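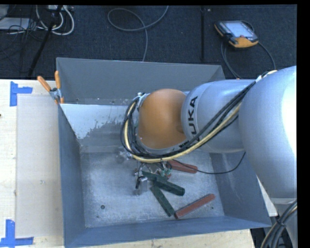 How to Clean and Store Limited Edition Sneakers

If you bought a pair from a collaboration release, you probably want it to look good for many years. I collect sneakers since my student time and I ruined several pairs before I learned to do it in the right way. The method in this guide is for shoes with a mix of knit, suede and leather parts, because most of the special pairs are made like this. My test pair was the Pinness Runner from the Angelovski pack, in sand and dark green.

What you need

A soft brush for the upper and a harder one for the outsole
A small brush for suede, completely dry
Two white cotton cloths (colored ones can leave dye)
Mild liquid soap without perfume
A bowl of lukewarm water
Acid-free tissue paper
4 small silica gel bags for each box
A plastic box with a front door, or the original box

Step 1. Take out the laces and insoles

Remove the laces fully, also from the last holes near the toe. Put them in the bowl with a few drops of soap and leave them there while you work on the shoes. If your pair came with a metal tag on the laces, take it off first. The insoles should not go in the water. Wipe them with a damp cloth and let them stand against a wall. On the Angelovski pack the insoles have a printed drawing, so I wipe only the sides and the bottom.

Step 2. Brush everything dry

Hold the shoe over a newspaper and brush away the dust, starting from the collar and going down to the toe. Do the outsole last. Small stones in the pattern can be pushed out with a wooden toothpick. Please do not use a knife, I cut a sole like this once.

Step 3. Clean the midsole

Mix one teaspoon of soap in the bowl you keep for cleaning. Dip the harder brush, shake it well, and work in short strokes along the midsole. Wipe the foam with the cloth before it dries. If the midsole is painted, as on many anime and movie pairs, use the soft brush and press very little. Paint on foam comes off more easily than you expect.

Step 4. Clean the upper

Knit: use the soft brush with foam only, no water drops. Move in the direction of the threads.
Leather: a damp cloth is enough in most cases.
Suede: no water. Use the dry suede brush in one direction, then lift the fibers in the other direction.

Shoes with a metallic print need a test first. Choose a hidden place under the tongue, wipe it one time and look at the cloth.

Step 5. Dry

Fill the shoes with white paper towel and change it after one hour. Keep them away from radiators and from the sun. I leave mine overnight in the corridor with a window a little open. A hair dryer can make the glue weak.

Step 6. Pack for storage

Replace the towel with tissue paper, but do not fill the toe too hard. Put two silica bags under the shoes and two on top. I use Dorateck boxes, and they stack well up to five. Write the model, the size and the month of packing on a paper label. My green pair says September.

Step 7. Keep a list

When you have more than ten pairs you will forget what is where. I keep a list in Wimeo with one line for each box: name, colorway, pair number and last cleaning. My Pinness pair is number 463 of 1600, and I also photographed the number card in case it gets lost.

How often to repeat

Open the boxes every three months and let the shoes have some air for an afternoon. Change the silica bags two times in a year. Pairs that you wear need steps 1 to 5 when they look dirty, and the midsole can be wiped after every walk.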